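Kitchen Table Tips for Recording Pick-and-Place Examples

Clultex Home Notes, updated 6 Apr 2021

These tips are for people who record at home with the Plirnix hand gripper and send their takes in for training. They assume you have read the setup sheet and can already start and stop a recording. Most of them come from takes we had to throw out in February.

Clear the table first, then cover it. A bare shiny top throws light back at the lens and the tracking gets jumpy. A cloth with a pattern or a grid works well. Smooth it by hand, but don't bother ironing it. Small ripples are fine and the system should see some of them anyway.

Use food you already have in the cupboard. Wrapped snacks are good material: they are light, they come in many shapes, and a dropped one does no harm. Mix bags, small packets and something with hard sides. Leave out anything with a torn wrapper, as crumbs get into the finger joints and are a pain to brush out.

Set the pieces down in a loose pile. Neat rows teach the system to expect neat rows. For each new take, push the pile to another part of the table and turn a few pieces over.

Close the fingers slowly on a puffy bag. Squeeze until the sides give a little, wait a moment, then lift. If you snap the grip shut, the bag tends to shoot out and you have to start over. On flat packets, come in from the narrow sides and keep your wrist low.

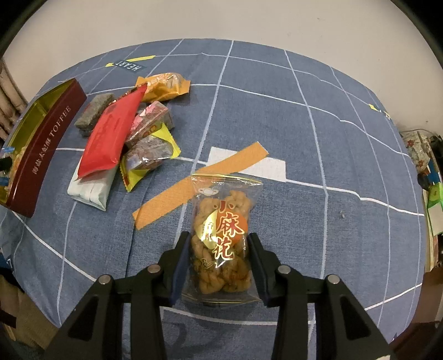
Should I delete a take if I drop the bag?

Keep it, as long as you pick the bag up again with the gripper and finish the job. A drop followed by a clean second try is useful to the people training the model. Delete the take only if you used your bare hand to fix things or if the recording stopped partway.

Keep each take short. One object, one move, done. Our limit is 54 seconds, and anything longer gets split by the upload tool, often in the wrong spot.

Do 2 practice lifts before you record. Your hand needs to get used to the weight of the tool again, especially after a day off.

Wipe the finger pads with a damp cloth when they start to slip. Dry them fully before the next take. Do not use dish soap or cooking spray cleaner on them.

Stop at 100 takes in a day. Past that, people rush, and rushed takes all look alike.

Name your folders by room and surface, for example kitchen-cloth or den-desk. Set 1109 came in with every folder called "new" and took two evenings to sort out.

Spare finger pads can be ordered from Drernitz. Allow a week for shipping.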